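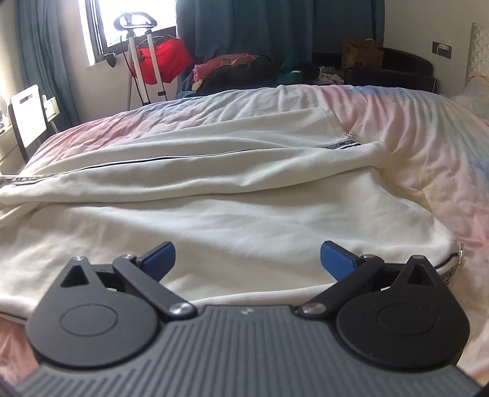
Folding a jacket for the summer challenge - how do you keep the zipper from ruining it?

Posted by skostholm_robotics in Clubs and Competitions

Our school club in Prekamport signed up for the household skills challenge in July. Each team records people doing a chore with a hand-held gripper, trains a model on the recordings, and then the arm has to do the chore by itself in front of the judges. We drew "fold a long-sleeved top" and we picked a zip-up jacket, which I now think was a mistake.

T-shirts went fine in practice. With the jacket, the person holding the gripper can usually finish the fold, but the two front halves slide apart when the first sleeve comes over. The zipper side is stiff and the rest of the cloth is soft, so it never lands in the same place twice. We have 1426 recordings so far and the trained arm gets the first sleeve over and then stops or grabs at nothing.

Should the zipper be open or closed when we start? Does it matter that we have been recording on beds and not on a table? The rules only say "a flat household surface." We have one gripper and six people sharing it, if that makes a difference.

pillai_workshop

Closed, all the way up. With it open you are really folding two loose panels and a back, and every recording starts from a different shape. Close it, lay the jacket front side up, and pull the hem straight by hand before you press record. The rules for our regional let you set the garment however you like as long as the judge's version starts the same way. Check that yours does too, because the Prerncombe event changed this and made teams start from a crumpled pile.

On the grabbing at nothing: look at where your people pinch. When we did towels, half the club pinched the corner and half pinched a hand's width in from the corner. Both work for a person. The model learned something between the two and closed on air. We picked one spot, wrote it on the whiteboard, and threw out the recordings that didn't match. It hurt to delete them but the arm got better within a week.

For a jacket I would use this order:

Left sleeve across the chest, cuff pointing to the opposite side.
Right sleeve over it.
Hem up to the collar in one move.
Let go and back the gripper straight up before stopping the recording.

Don't skip the last one. If people stop recording while they are still holding cloth, the arm never learns to let go.

Also open the fingers wide before you come down on the fabric. New people tend to come in half closed and push the cloth along in front of the pads.

marrowfat22

just use a t-shirt. is there a rule you can't switch? we switched

tidewater_mentor

I help with a middle school team, so take this for what it is worth.

The bed is fine, but it is a different job from the table. On a mattress the pads can press down and the cloth comes up between them. On a hard table you have to slide in under the edge or make a wrinkle first. If all 1426 of yours were done on beds and the judges use a table, I would expect trouble at the first pinch. Email the organizers and ask what the surface is. Ours answered the same afternoon.

If they won't say, split your remaining time. Do some on a bed, some on a table with a sheet over it, and some on the bare table. Change the bedding between sessions as well. We had a striped blanket in every one of our early recordings and the arm did badly on plain ones.

Two smaller things. Keep the metal zipper pull tucked down before each take. We had one catch under a finger pad and drag the whole front sideways, and the student kept going, so now we have a rule that a snag means stop and delete. And with six people on one gripper, make short turns. We use 4 folds each and then hand it over. Past that the wrist gets tired and the folds get sloppy, and you can see it when you play them back.

I don't agree with the answer above about always pulling the hem straight first. It helps at the start, but our arm could not cope with even a small wrinkle later on. I would leave the cloth a little messy in part of the set - soft creases in the sleeves, collar not quite flat - once the basic fold is working.

skostholm_robotics

Thanks. We asked and it is a table with a cotton cover. Switching garments closed in the first round, so we are stuck with the jacket. Zipper closed from now on, and we are sorting the old recordings by pinch spot tonight.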